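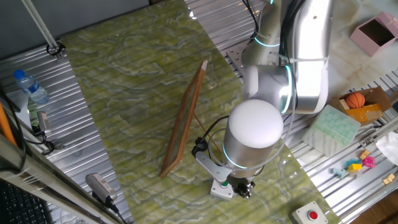 Matheson Community Services
Jul 22, 2026
Posted by Kirstin Cowie, Customer Information

1/ Changes to kerbside collection in Rinditden and Flusau begin with the first collection in the new round. The following posts set out what residents of both districts need to know. Please read to the end before contacting the service desk.

2/ General waste will move from weekly to fortnightly collection. Food and garden organics will move from fortnightly to weekly. Recycling remains fortnightly and will be collected in the alternate week to general waste.

3/ Your collection day does not change. Households in Rinditden north of the rail line keep their existing day, as do all households in Flusau. The only properties with a new day are those on Zollinow Road, which have been moved to the Flusau run. Letters were delivered to those addresses in June.

4/ The organics bin is the one with the lime green lid. It accepts all food, including meat, bones, dairy and cooked leftovers, together with lawn clippings, leaves and small prunings. Branches should be no longer than the bin is deep, and the lid must close.

5/ Tea bags, coffee pods and compostable coffee cups are not accepted in organics, whatever the packaging says. Loose tea leaves and coffee grounds are fine. We recognise that this differs from the advice given in some neighbouring districts, where material is sent to a different processor.

6/ Each household is entitled to one kitchen caddy and one roll of 100 liners. Liners are also available from the Rinditden library and the Flusau depot counter. Supermarket "degradable" bags must not be used. If you run out of liners, newspaper is acceptable.

7/ Residents in flats and units with shared bins will be contacted through their building manager. Where there is no building manager, the owners corporation should nominate a contact by email. Shared organics bins will be supplied in two sizes, and the larger size is not suitable for sites with steps.

8/ A larger general waste bin may be requested by households with five or more permanent residents, by households with two or more children in nappies, and by any resident with a medical need. There is no charge in the last case. A letter from a GP or community nurse is sufficient, and it is not necessary to state the condition.

9/ Bins should be placed on the kerb the evening before collection, with wheels facing the house. Please leave an arm's length between bins and keep them clear of parked cars, trees and power poles. Bins left in the roadway cannot be emptied.

10/ Several residents have asked about odour. Wrapping meat and fish scraps in newspaper and keeping them in the freezer until the night before collection is effective. Bins kept in shade will also give less trouble over summer. The service does not wash household bins.

11/ Batteries must not be placed in any kerbside bin. This includes batteries inside toys, toothbrushes and vapes. They may be dropped off at the depot counter during opening hours, with the terminals taped.

12/ The hard rubbish program is not affected. Bookings continue to be taken by phone and online. Mattresses must be booked separately and kept dry until collected. Wet mattresses will be left behind with a notice.

13/ Dilwyn Humphreys, who manages the Flusau depot, will attend the Saturday market with sample bins and printed calendars. Large print calendars can be posted on request. Translated copies are held at both libraries.

14/ Enquiries concerning missed collections should be made after 4 pm on the collection day, as trucks may still be on the run until then. Please have your street address ready. Photographs are helpful but not required.

15/ Replies to these posts are read by the service desk on weekdays. Individual account matters cannot be discussed here.

Shares 41 | Comments 5

Comments

Euan Halliday
We're on Zollinow Road and never got a letter. Is it both sides of the street or only the even numbers?

Matheson Community Services
Both sides, Euan. A replacement letter and calendar can be sent if you phone the service desk with your house number.

Lachlan Hepburn
Fortnightly rubbish in January is going to be rough. My neighbour's bin is already overflowing every week and half of it ends up on our nature strip.

Brendan Nic Giolla
What about avocado stones? The old flyer said no.

Matheson Community Services
Avocado stones are accepted in organics under the new arrangements. Please discard the old flyer.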